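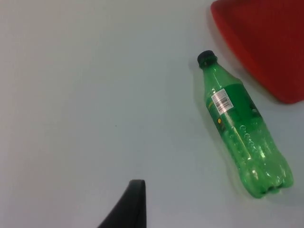 Green bottle with black screw cap and barcode sticker.

Search this site Go
Filed under: Datasets > Waste & Recycling > Household
Print this page | E-mail this page

# Larkville Deposit Returns

Return records from 37 collection points in Larkville, one CSV per point. Compiled by Bianka Szabó and Norbert Fülöp. Current release: October 23, 2024.

## Columns

- `point_id` -- collection point code
- `material` -- PET, glass, can, other
- `volume_ml` -- nominal, blank if unreadable
- `refund` -- in cents

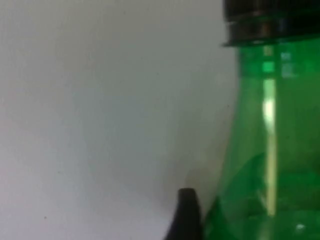

**Are caps counted separately?**
Caps are recorded with the container they came in on. A loose cap gets no row.

## Known problems

Four points logged in local time until March; the rest use UTC. The Figueroa file has 122 rows with no material code. These are kept as delivered.

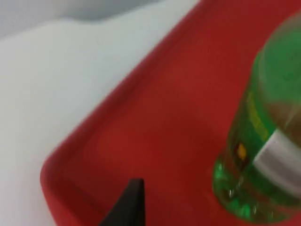 Drop them before computing shares by material, or the totals will not match the summary table. Refund sums are not affected -- the amount was stored at the counter. Send corrections to Aiguo Yin with the file name and row number.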